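Budgeting for a second tabletop manipulation station

Community Help > Equipment and Purchasing > Planning
Posted February 23, 2018

Witard Teaching Lab

Our department has been asked to submit an equipment request for one additional robot station, to be used for sorting and pick-and-place exercises. The arm itself has been approved under a separate line. What remains is everything else: the table, the mounting plate, the clamps, the fingers, the cabling and the objects to be handled. The sum available is $2,055, and it must be committed before the end of the budget year.

We would be grateful for advice on which items deserve the larger share, and on whether a wooden work surface is acceptable beside a metal mounting plate. The arrangement we have in mind is a butcher-block top with the black breadboard standing behind it and a little higher, held by clamps.

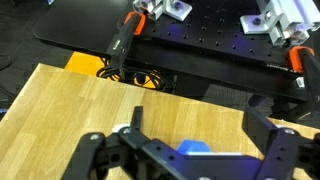

Replies

Dénes Győri

A wooden top is acceptable. We have used one at Estmont for three years and have had no cause to replace it. The plate should be treated as the principal purchase, as the stiffness of the whole station depends on it. Please confirm the hole pitch and thread with the supplier in writing before ordering brackets. We did not, and a full set of angle plates had to be returned at our expense.

Clamps should be budgeted as a proper item and not taken from the workshop drawer. Screw clamps or lever clamps will both serve, provided that the jaw opening suits the combined thickness of plate and support. Allow for one spare.

The item most often left out of requests is cable management. Cables left lying on carpet will be stepped on, and a chair will sooner or later be rolled over them. Fifty dollars for floor channel and ties is sufficient for one station. I would also ask for a small shelf or bin below the table – small boxes and loose parts otherwise collect on the support frame under the top.
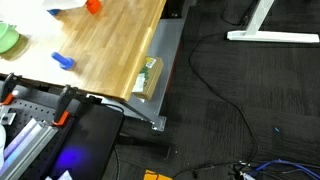
Preda Facilities Desk

Agree on the cables. Check also whether your building requires an inspection before a new power strip goes in. Ours does, and the fee came out of the equipment line.

Jokar Outreach Program

I would add a word on trays and handled objects, which the previous replies do not cover. It is not necessary to purchase these from a laboratory catalog. Ordinary household storage trays and plastic cups in pale colors are inexpensive and can be replaced the same day. A white tray with a raised rim keeps round items from leaving the work area, and a bright yellow piece stands out well against it. Smooth plastic does pick up scuffs, so order two trays of the same model at the outset; a later batch may differ in size.

For comparison, our own station, without the arm, came to $813 before the mounting plate. Fingers were the second largest cost. Should you intend to change finger shapes during the year, request the additional pair now, as a supplementary request takes us roughly as long to process as the original.

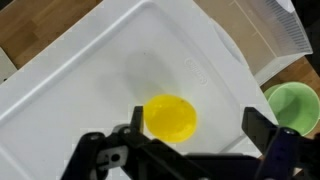
Follow-up from Witard Teaching Lab

Thank you. The plate and clamps have been moved to the head of the request, and a line for floor channel has been added. We are still waiting for the supplier to confirm the thread. If any member has ordered brackets in metric sizes for an inch-pitch plate, we would appreciate knowing how the matter was resolved.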